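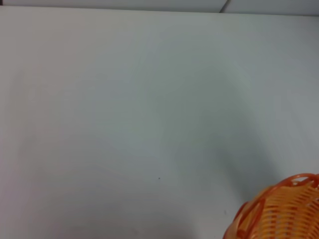 The case for a matte work surface

Most advice on choosing a table for sorting and packing starts with size and ends with price. Finish gets one line, usually a note that gloss is easier to wipe. I think the order is wrong. For a surface where small items are laid out, checked and put away, finish matters more than anything except height.

A glossy top reflects the ceiling fixture as a bright patch with a hard border. A matte top spreads the same light. Shadows on it have soft edges and fade into the surface, so the eye does not mistake them for objects. A clear plastic cap or a white button remains easy to find, particularly if the light comes from one side.

Color comes second. I favor a pale gray with no printed pattern. Pure white is tiring under cool lamps, and printed grain hides exactly the things one is trying to find. A plain gray will look warmer in one area and bluer in another as the light changes across it. People complain about this. It is a property of the lighting and should be left alone.

I set up my current table in May, after 11 years with a varnished one. The old top had a clear advantage in cleaning, and I will not pretend otherwise. Tape residue came off it with a damp cloth. On the matte top the same residue takes 2 passes and some patience. Senel and Irnico both sell matte tops in light gray; I compared samples of each and found no difference that would affect the work.

The container is the exception to the plainness rule. It should be a strong color that cannot be confused with the table. An orange woven plastic basket does the job well. It should sit at a near corner, on the side of the dominant hand, and the center should stay clear. A basket in the middle divides the surface into 2 strips, neither of them wide enough to lay out a full set.

The objection I hear most often is that a bare table is wasted space. Stindley's shelf risers and the Chae desktop trays are sold on that argument. I have used both and removed both. Storage belongs on a wall or under the table – the top is for work in progress, and an item left there overnight tends to stay for a month.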